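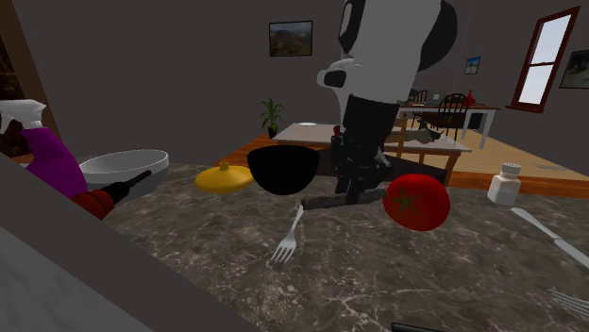
Grants > Community Sport > Reports > Firnbridge Rink Roof

Print this page | E-mail to a colleague

Firnbridge rink: where we're at, October

Hi all, and thanks again for letting me send these as letters instead of the spreadsheet (which is attached anyway, I promise).

Big news first: the roof trusses are up! The Owino crew finished the last one on Sunday afternoon, and I drove over just to stand at centre ice, or where centre ice will be, and look up. Your matching grant covers 50 per cent of the structural bill, and the second instalment went straight to them. The invoice is in the folder.

Fundraising on our side is going better than I feared. We've hit 90 per cent of our local target, mostly from the seat plaques and the Stumville old-timers' tournament, which ran until nearly midnight because no one wanted to stop playing. Neema Nzioka has been chasing the plaque spellings and has my undying gratitude (two of them came back wrong from the engraver, both fixed at no charge).

Now the less cheerful bit. The Brevden chiller is five weeks behind. The supplier says it's a compressor part, and they've put the new delivery date in writing, but I'm not booking the opening skate until it's sitting on our slab. Minor hockey will keep using the Stumville rink for early practices, and we've budgeted the extra ice time out of contingency.

Still to do before my next letter: boards and glass, change room plumbing, and the ramp at the east door. I'd also like to move the leftover paint money over to the ramp railing, if you're all right with that. Could you let me know by e-mail?

Come by any time, hard hats are in the office!

5 shares | 2 comments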